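Section 3 - Guest arrival and room set-up, Olaniyan Lodge and cabins

Rev. Apr 10, 2019. Replaces the February sheet, throw that one out.

For whoever is opening a cabin. Do the steps in order. Takes longer the first time.

## 3.1 Before you go over

1. Check the booking in Skanusent. Look at party size, arrival time, pets yes/no.
2. Get the cabin key and the spare from the office board. Sign for both.
3. Linen bag, one per bed. Sofa sleeper counts as a bed if the booking says so.
4. Firewood only if the stove is on the booking. Konham cabin has no stove.

**Note:** booking changed after noon? Skanusent doesnt always refresh. Close it, open it again.

## 3.2 Heat and water

1. Main water valve, under kitchen sink, quarter turn. Handle in line with the pipe = open.
2. Run the kitchen cold tap until it stops spitting. Then the bath.
3. Water heater breaker ON. Only after the taps run clean.
4. Thermostat to 68. Hold, not Schedule.
5. Look under both sinks. Look again before you leave.

**CAUTION:** never turn on the heater breaker with the tank empty. Burns out the element. If you're not sure it's full, it isn't, go back to step 2.

**CAUTION:** portable heaters stay in the office. Not in bedrooms, not in the porch, not "just for an hour".

## 3.3 Door code

Brivau cabin and the two lakeside ones have keypads. The rest are keys.

1. Open the keypad cover. Enter the office code, then the star key.
2. Wait for the long beep.
3. Type the guest code from the booking. Star again.
4. Close the door, lock it, test the guest code from outside.
5. Do it twice.

No beep: change the batteries. All 4 together, don't mix old and new. Spares in the office drawer.

**Note:** stand outside with your key in your hand when you test. Not on the counter inside.

## 3.4 Beds and kitchen

1. Make beds first, kitchen second, floors last.
2. Feather pillows out if the booking says allergy. Foam ones are in the hall closet, top shelf.
3. Fridge on, door shut, dial at middle.
4. Coffee, filters, dish soap, one new sponge.
5. Check the smoke alarm. Press and hold til it sounds.
6. Guest book on the table, pen with it. A pen that works.

Pet bookings: water bowl by the door, old blanket over the sofa. Deposit gets handled at the desk, don't take cash at the cabin.

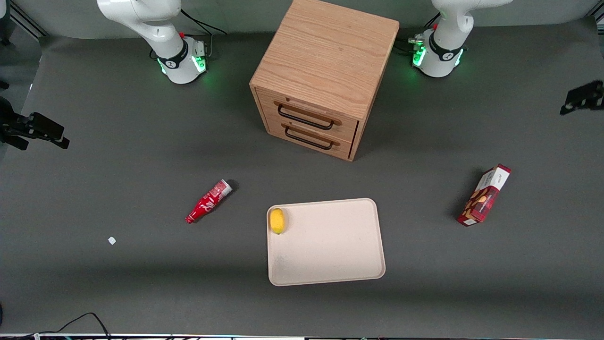 ## 3.5 Late arrivals

1. Porch light on, hall lamp on.
2. Map and wifi card in the envelope, guest name on the front. First initial and last name only.
3. Envelope in the lockbox for key cabins. Keypad cabins, leave it on the kitchen counter.
4. Text the guest the directions. Use the saved message, don't type your own, the turn at the mill gets left out every time.
5. Mark the cabin READY in Skanusent.

**Note:** READY sends the guest an automatic e-mail. Don't mark it until you are out and the door is locked.

## 3.6 If something's wrong

- No water at any tap: valve first, then call the office.
- Leak: shut the main valve, breaker off, towels down, call.
- Breaker trips again after one reset: leave it off. Call.
- Guest turns up early: send them to the desk, politely. Cabin stays locked until it's READY.

Office line is staffed from 7. Before that, call Xuân Đồng, number is on the back of teh key tag.

Next: Section 4, Check-out and linen return.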